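Mar 4, 2026

Continued the small-items inventory I began in February. Target is 100 entries before the move to Oneck; the sheet stands at 60. Today's lot went into the shallow tray with the green rim. Chargers and adapters get tested on the Driltero strip before they get a row. Wearables are logged by strap color until I find the serial numbers.

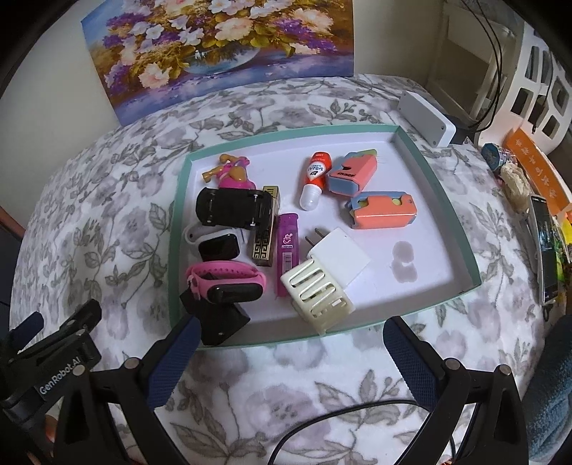
Tray, electronics end. White-strap watch, pink band, purple lighter.

The lighter can't go in the sealed carton, so it gets its own line and stays out. The upside-down car goes under toys, Golum box. Axles to be checked for play. Last row used on the sheet: 2837.

Bedroom is still the only room with space to sort. The flower painting has to be wrapped in the Skjelbred blanket last, as it is too wide for any carton I have. 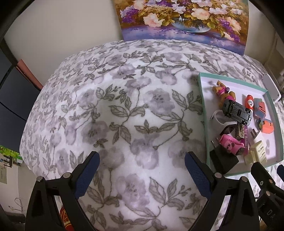

Tray on the bed, with the double-decker bus. Painting against the wall.

Plug adapters tomorrow. Need more labels.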